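October, bench 2, Clorndale rig

Carried on with the planner timing fault from last entry. Summary of where it stood: the arm reaches the pre-insert pose over the sorter board, the planner hands off to the compliant controller, and every so often the first command after handoff is stale. The controller sees a jump in the target, clips it, and the joint stutters. On the log it shows as a single-sample spike in commanded velocity at the wrist, then normal behaviour.

Pulled the logs from the overnight bus capture. 2,379 handoffs recorded, which is enough to stop guessing. The stale command only turns up when the perception node publishes a new board pose inside the handoff window. The planner takes the new pose, starts a replan, and the executor keeps the old trajectory alive until the replan returns. If the replan returns late, the controller gets the tail of the old one stamped with the new time. So it is a timestamp problem and the servos are fine. I had half blamed the wrist servo and should take that note off the whiteboard.

Changes made this morning in the Indska branch:

Trajectory messages now carry the pose revision they were planned against. Executor drops anything with a revision older than the one it last accepted.

Handoff is refused while a replan is pending. The arm holds at the pre-insert pose until the planner reports idle.

Time stamping moved from the executor to the planner. The executor was restamping on receipt, a leftover from when both ran in one process.

Replayed the captured logs through the new executor. No stale commands got through. The hold adds 40 ms to a handoff in the worst case I could find, which doesn't matter at insertion speed.
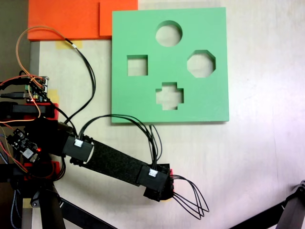

Second item is the hole detector. The Skollton pipeline segments on colour, fits a contour to each opening and classifies it by corner count after simplification. Circle and octagon keep swapping. With the simplification tolerance where it was, the octagon loses corners when the board is seen at a shallow angle and the fit comes back as an ellipse. Tightening the tolerance fixes the octagon and breaks the circle, which then picks up corners from pixel noise along the rim. The square and the cross are stable at every setting I tried.

The inner walls are part of it. They are a darker green than the top face and the mask sometimes includes them and sometimes not, so the contour wanders between the upper and lower edge of the cut-out. Tried converting to Lab and thresholding on the a channel only. Better, but still not clean on the side facing away from the lamp.

What worked: rectify first, classify second. Board outline is easy to get against the pale table, so I fit the square, warp to a top-down view, then run the contour fit on the warped patch. Circle and octagon separate properly on radial variance with the threshold halfway between the two clusters. Corner count is now only used for the square and the cross. Also added a consistency check: the four labels have to be all different and in the known order around the board, otherwise the pose is rejected and the last good one stands.

Side effect worth writing down. Rejecting poses means fewer pose updates, which means fewer replans, which would have hidden the handoff fault. Keep the two changes in separate commits and test the executor with the old detector as well.

Calibration: hand-eye transform re-solved with 5 poses using the Jabłońska solver. Residual is lower than last time but I don't trust it with that few. Redo with a proper spread, including some with the wrist rolled.

To do:
— merge executor changes once the replay test is in CI
— log the pose revision in the bus capture, currently only in the planner's own log
— detector: try it with the arm over part of the board, outline fit will probably fail when a corner is hidden
— ask whether anyone still depends on the executor restamping before I delete the flag

Left the branch running on the bench with speed scaling at half.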